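Sorting out the odds-and-ends box

I have been putting off the shed since February, and on Saturday I finally gave in. Well, I did one shelf of it, but it was the worst shelf, so I'm counting it! A few of you asked how I keep on top of all the bits that don't have a proper home, so I've written down what works for me.

Give yourself one box and no more

I used to have a tin for this, a tub for that and a carrier bag hanging off the door handle. Now everything homeless goes into a single open bin, and when it's full I have to deal with it. Mine has the sides I like, high enough that things don't hop out when you carry it. Don't buy a nice one. It'll be scratched to bits in a month and you'll only mind.

Tip it out on an old sheet

Kitchen floor, old sheet, cup of tea. If you rummage from the top you'll only ever see the same handful of things (ask me how many tape measures I own). Pick the whole sheet up by the corners when you're done and all the grit goes straight outside with it.

Be strict about the mystery pieces

You know the ones. A black plastic something that must have come off something else. Magdolna, two doors down, puts hers in an envelope with the month written on it, and if she hasn't needed it by the time the clocks change, out it goes. I've tried this and I have only regretted it once, over a tiny foot from the Pelkonen heater, and a new set of those was 79p from the shop in Povgate.

Cleaning up a scuffed bin

Knock out the dust first, then warm water with a squirt of washing-up liquid and a soft brush into the corners. A paste of bicarb will lift some rub marks if you leave it on while you have your lunch. Deep scratches and missing paint are there for good and I'd leave them be.

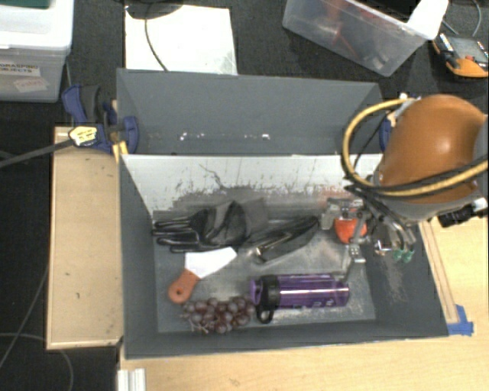

Where to put it afterwards

Waist height, by the door. If it's on the floor you'll kick it, and if it's up high you'll stop putting things in it and start using the windowsill again, which is how I got into this mess in the first place! I screwed a batten along the front of my shelf so the bin can't slide off, 8 mm screws, nothing fancy.

Next time I'll have a go at the paint tins. Dean has promised me a lift to the tip, so now I have to.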